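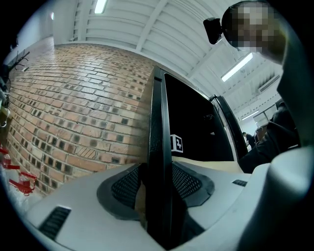 Shuk-fan Yau wrote under my last entry that the stretcher loading times from Wenel should not be mixed with the ones from Mosten, as the Wenel aircraft has the door on the other side and the crew must turn the patient before lifting. I agree with her. I have separated the two tables this morning.

2023-11-17, transfer kit, oxygen and power

Checked the oxygen calculation for the long transfer again. At 6 liters per minute the small cylinder with 900 liters inside gives 150 minutes, if we use it to the end, and we should never plan for this. I keep 300 liters as reserve, so 100 minutes of planned use. The old sheet did not take away the reserve. I crossed it out and put my initials.

The ground part is what worries me. Mosten to the airfield was 19 minutes in the last trial, without traffic. On the sheet the ambulance time is counted from the hospital gate, but the patient is already on our cylinder from the ward. Please, everybody, write the time when the cylinder is opened.

Battery of the Lotilness monitor: full in the morning, no alarm during the bench run. I forgot to write the start time, so the run is not valid and I will repeat it. The charger cable from Sin fits, but it sits a little loose in the socket. Taped for now.

Still to do:

1. Repeat the battery run with the pump connected to the same inverter.

2. Ask Wenel for the drawing of the floor rails. The one we have is of the older cabin and the spacing of the locks is different.

3. Print new oxygen sheets, reserve line in bold.
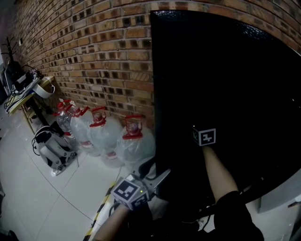
4. Weigh the complete kit again, with both bags. The January weight was made without the suction unit.

5. Answer Shuk-fan about the blanket straps. She prefers the wide ones. I have no opinion yet, I must try them with gloves.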